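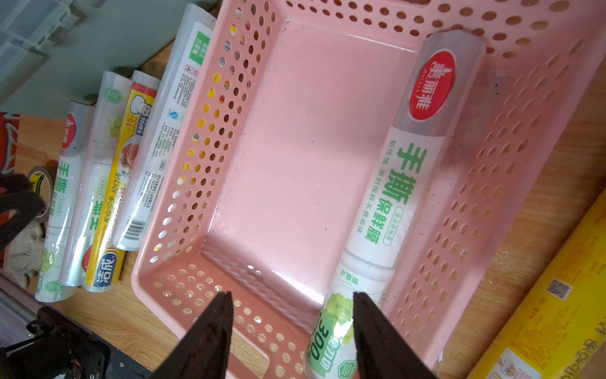 How long can cooked leftovers stay on the counter before they need to be wrapped and put in the refrigerator?
Two hours at normal room temperature, and one hour if the kitchen is very warm. Past that, throw the food out. Wrapping it tightly does not reset the clock.

This page covers wrapping food for cold storage with ordinary cling film: what to cool first, how much film to pull, how to seal different shapes, and how to label the result. It assumes a home refrigerator and a separate freezer compartment.

Cooling before wrapping

Film laid over steaming food traps water, and the water drips back onto the surface. Rice turns gluey and breaded items go soft. Spread the food in a shallow layer, no deeper than two inches, and leave it uncovered until the steam stops. Large pots should be divided into smaller containers. A pot of soup placed whole in the refrigerator can stay warm in the center for hours.

Wrap when the food is close to room temperature, then refrigerate at 40 degrees Fahrenheit or lower.

Choosing the film

PE film (polyethylene) is soft and clings moderately. PVC film clings harder and stretches further, but many brands are not meant to touch fatty foods when hot. Read the package for the heat limit. If there isn't one printed, keep the film out of the microwave.

Film sold for tearing by hand is perforated or made to split across the roll, so it needs no cutter. Plain rolls need a slide cutter or a serrated box. Petix sells a slide cutter that fits a standard drawer; the Zerken model is longer and has to be mounted on a wall. Either one works. Replace the blade track when the film starts to snag.

Keep rolls together in one bin, away from the stove. Heat makes the outer layers fuse and the end becomes hard to find. 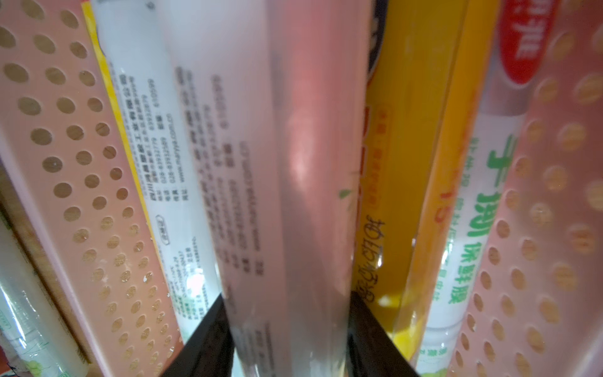 Cling film stored upright in a pink organizer.

If the end of a roll is lost, press a piece of tape lightly on the surface and lift it while turning the roll. Do not use a knife — it cuts through several layers and every sheet after that will split.

Wrapping a bowl

1. Wipe the rim dry. Film does not hold to a wet or oily edge.
2. Pull a sheet that extends three inches past the rim on all sides.
3. Lay the far edge down first and press it to the outside of the bowl.
4. Draw the sheet toward you with light tension and press the near edge.
5. Run a thumb around the rim to close the gaps.

For cut avocado, guacamole or pudding, press a second sheet directly onto the surface of the food before covering the bowl.

Wrapping cheese and meat

Hard cheese keeps better in paper with film over it. The paper takes up surface moisture. Change both each time the cheese is cut.

Raw meat for the freezer needs two layers. Wrap the first tightly against the meat with the seam on top, turn the piece over, and wrap the second with the seam on the opposite side. Place it in a freezer bag and press out the air. Film alone is thin and will let the surface dry out within a few weeks.

Wrapping dough

Oil the film lightly on the side facing the dough. Flatten pie dough into a disk before wrapping so that it chills evenly. Yeast dough needs slack — leave room for it to rise, or it will push the seam open. A single ball of pizza dough weighing 234 grams fits in a sheet 12 inches long with enough left to fold under.

Labeling

Write the contents and the day on masking tape and put the tape on the container. Ink smears on film. Most cooked leftovers should be eaten within four days. Anything cooked on Friday should be gone by Tuesday.

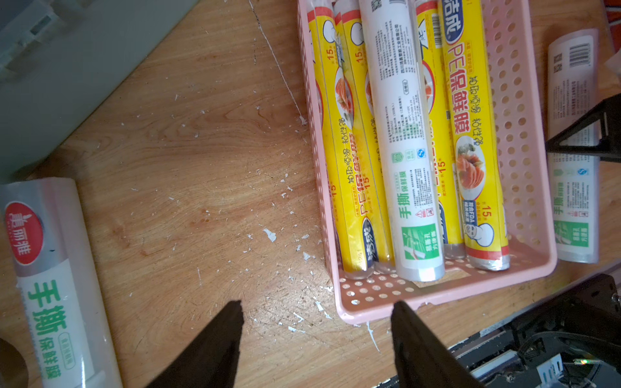
Brito wrote in to ask whether keeping the roll itself in the freezer makes the film easier to handle, and added that the method had worked well on a cheap PE roll but did nothing for a PVC one.

It can help with static, which is what makes a loose sheet fold onto itself. Up to 60 minutes in the freezer is enough. The film warms quickly once it is out, so pull the sheets you need right away. The cling returns as it reaches room temperature.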